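Parnato wants golf fans to believe the Hiralberg Open is back for good. The tour said Saturday that the women's event will return in July after two years off, with a new sponsor, Norken, and a bigger purse. It would not say how much bigger.

Fans have heard this before. The last revival also came with a long-term deal, and that one was gone after a single season.

Gladys Ríos, who tied for fourth the last time the tournament was played, said she would enter but wasn't booking a flight yet. "I'll believe it when I see a tee sheet," she said. 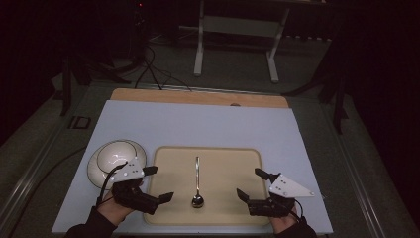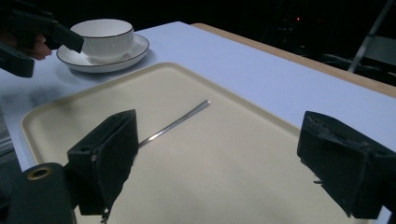
A spoon on a beige tray, in two views.

Only 45 players will be invited, and 21 of those spots are reserved for sponsor and tour picks. That leaves little room for anyone trying to qualify on merit. Parnato called the field "exclusive."

The course at Leka, where the event is supposed to be held, has not confirmed the dates. A club spokesman said talks were continuing.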